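Amau hand blender or the Colon one? Kitchen gadgets board

marrowpatch
Evening all. My old stick blender has finally given up after 26 years (it was a wedding present, so it owes me nothing!) and I'm torn between the Amau and the Colon. It's mostly soup, and the odd bit of mayonnaise when my sister comes over from Fondulthorpe and wants egg sandwiches. Any thoughts very welcome.

Ánh Võ
Hello marrowpatch! I've had the Amau since June and I'm ever so fond of it. The foot clicks off with a little twist and goes straight in the dishwasher, and it gets through parsnips without any fuss. It is on the heavy side, mind.

pepperpot111
Sorry Ánh, can't agree with you there. Mine splashed soup up the tiles every single time and the button made my thumb ache. I sent it back and got the Colon, which has 8 speeds. I only ever use three of them, I admit, but they're the right three.

Ánh Võ
Oh, that's a shame! Were you using a wide pan? I do mine in the tall one and keep the foot right down at the bottom before I press anything, and I hardly get a drop on me.

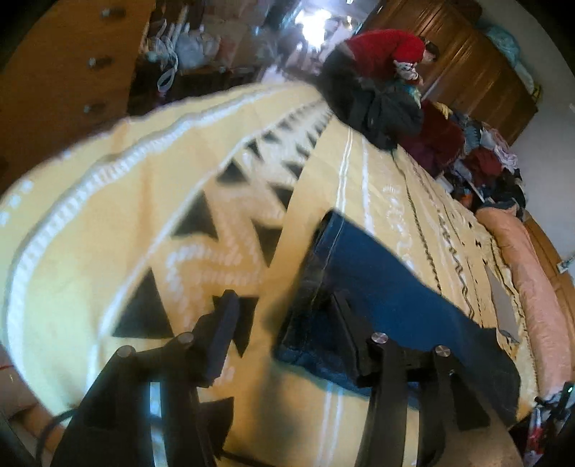
I'd still say the Colon is noisy, though. My neighbour has one and I can hear her making hummus through the wall, bless her.

pepperpot111
Tall pan, short pan, it went everywhere. Noisy I'll give you.

marrowpatch
Thank you both, this is lovely. Does either one manage mayonnaise in a jam jar, or is the foot too wide?

Ánh Võ
Amau just fits a big jar. Not the small ones.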